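Wimville repair day clears 94 old desktops

I stopped by the Wimville computer refurb day at the old Donati warehouse this August, thinking I'd stay half an hour, and I was still there when the lights went off at 8. They got through 94 desktop towers! Most came out of the Turketti offices, which switched to laptops over the spring, and the rest were dropped off by people finally cleaning out their basements.

Rigoberto Montoya runs the benches and he let me hang around while the cases were opened up. Side panel off first, then a good look at the board, the memory and the drive bays before anything gets pulled. I like these older office machines - blue latches and tabs on the parts you're meant to grab, and plenty of room to get your fingers in.

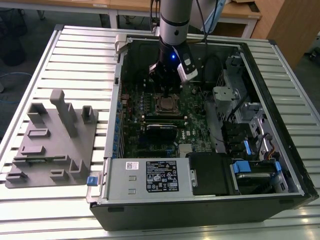 Memory is what they run short of. Rigoberto told me 44 of the towers will go out again with a new drive and whatever sticks can be matched up, and the others get stripped for power supplies, heatsinks and cables. "I'd keep every screw if my wife let me," he said (I saw the coffee cans, he pretty much does).

The finished computers go to families on the Wokix list, which had about 200 names on it when I asked. So they need more towers - any age, with or without a hard drive, but please no monitors. Drop-off is at the side door on the loading dock, mornings only.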